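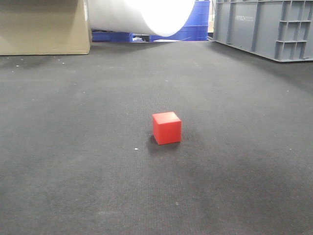
En el almacén de Urkstead, a las afueras de Umthorpe, la primera bronca del día era siempre por el suelo. Quien llegaba antes encontraba lo que el turno de noche había dejado caer, y quien llegaba después juraba que eso ya estaba ahí el viernes. Agacharse, recoger, mirar de qué pedido era, dejarlo en su caja y volver a agacharse: así se iban las primeras horas, y con ellas (lo cuentan las preparadoras más veteranas, riéndose un poco y tocándose los riñones) buena parte de la espalda.

Desde febrero ese trabajo se reparte de otra manera. La empresa contrató a Tovitz para automatizar la recogida de piezas sueltas, y el proyecto, bautizado Symonenko, ha entrado despacio, con 2 brazos y 4 personas que dejaron la línea de embalaje para aprender a enseñarles. Porque eso es lo que hacen ahora, enseñar. Ponen una pieza en el suelo, guían la pinza hasta ella, la cierran, la levantan, y vuelta a empezar con la pieza un palmo más allá. En la primera tanda repitieron el ejercicio 407 veces; en la segunda, 879, y todavía hay quien sueña con ello por las noches.
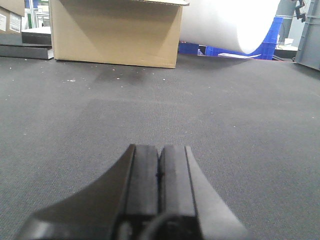 La pinza negra, vista desde la muñeca del robot, frente a las cajas y el rollo blanco.

Lo curioso, y a mí me costó una mañana entera y dos cafés entenderlo, es lo mucho que hay que saber de un oficio para explicárselo a una máquina. Cuánto se aprieta, por qué lado se entra, cuándo conviene retirarse y probar otra vez. Una de las instructoras, con veinte años de embalaje a cuestas, me decía que jamás había pensado en sus propias manos hasta que tuvo que prestárselas a otro.

No todo son alegrías, claro. En el comedor se habla de los turnos, de si el plus de formación se quedará en la nómina y de qué pasará cuando los brazos ya no necesiten maestras. La dirección ha prometido por escrito que este año no habrá despidos, y la plantilla, que guarda muy bien los papeles, ha pedido que el siguiente también conste. La próxima reunión es el viernes, a la hora del bocadillo.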